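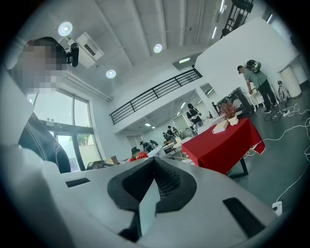 Notebook, hand tool no. 4, September

Opened the log at 9:20 with good intentions and a sharp pencil. The pencil lasted until the first calibration.

State of the tool on arrival: left finger drags on closing. You feel it more than see it, a sort of gravelly reluctance over the last third of the travel, then it gives up and shuts with a click. Riku Mizuno had written "feels crunchy" on the sticky note, and I have spent a good part of my career asking people for more precise fault reports than that, and I have to say it was crunchy.

Shim (the logger program, as opposed to a shim, of which more below, and whoever named it should be made to search this notebook for the word) says the tool has done 2,783 open-close cycles since the last time anyone took the cover off. The service sheet I wrote myself says to clean the slide every 1,500. The sheet is taped inside the cupboard door, where it has been safe from readers.

Cover off. Six screws, one of which is not like the others. Somebody has replaced the lower left with a screw that is a hair too long, and it has been kissing the slide carriage every time the finger comes in. There is a bright little crescent worn in the carriage to show for it. So that is your crunch, or most of it. Put in a proper one from the Gruswood drawer. Did not throw the long one away. It's in the tray with the others I have not thrown away.

Rest of the crunch: lint. Gray felt, packed into the rail at both ends like the stuff you pull out of a dryer. Picked it out with a toothpick, wiped the rail down with alcohol, one small drop of the light Flilel oil, ran the finger back and forth by hand thirty or so times, wiped off what came out, another drop. Please do not use the thick grease on this rail. I know it is closer to the bench. It catches lint the way a sweater catches burrs and then we are back here in two weeks.

Finger pads next. The ribs on the inside of the pads are the only reason this thing can hold anything smoother than a brick, so I went over them with a soft toothbrush and warm soapy water and let them air dry on a paper towel. Right pad fine. Left pad has a small tear at the root, on the back side where it doesn't touch anything. Left it alone. Drew it in pen on the back page with today's length marked (3 mm) so next time we can tell if it's growing or if I'm worrying.

Reassembled 10:50. Fingers now closed smoothly and met about half a rib out of line. Of course they did. Took the left pad off again and put a thin brass shim (lower case) under the mount. Too much. Tried the next one down. Good enough that I can hold a strip of printer paper anywhere along the pads and not pull it out.

Calibration. For the record, since I get asked every time:

Turn it on and leave it lying on its side for five minutes before touching anything. The zero drifts while it warms up and Shim will happily believe whatever it's told.
Close fully, gently, no squeezing. Press zero.
Open fully to the stop. Press span.
Close on the steel gauge block. Read the number.

The closed reading should come out between 420 and 430. First go gave 451, because I squeezed, having just written down not to. Second go gave 424, and 424 again after opening and closing ten times. Saved it. Full open reads 1,434, which is a few counts up on last time and I'd expect that with the shim in there. The block reads right, so I'm not chasing it.

Cable. The strain relief where it leaves the body had worked loose and the cable could turn in its own hole. Tightened the nut, put a dab of thread lock on it. If the tool drops out of Shim mid-run, check this first, then the plug, then whoever is standing on the cable. The third has been the answer more often than I'd like.

Battery in the Enel charger overnight, please, and look for the steady light before you walk away. A blinking light means it is thinking about charging. It can think about it until morning.

13:15, trial run. Picked up and put down: a roll of tape, a marker, an empty mug, a folded cloth. Tape and marker clean. Mug slipped once on the handle side, held on the second try with the fingers a bit lower. Cloth was no trouble at all, and it was the thing everybody complained about last time. Plot of finger width in Shim has lost the little stair step near closed, so I'm fairly sure the long screw was behind the bad readings as well as the noise. Riku tried it and said "less crunchy." Asked him for a number. He said two.

Still open:
Order a pair of pads. We have no spare left.
Same cover check on no. 2, which was put together out of the same box of screws.
Move the service sheet somewhere people have eyes.
Change the reminder in Shim to 1,200 cycles. Someone will ignore it at 1,500 and we'll come out about even.
Toothbrush is now a shop toothbrush. I have written SHOP on it.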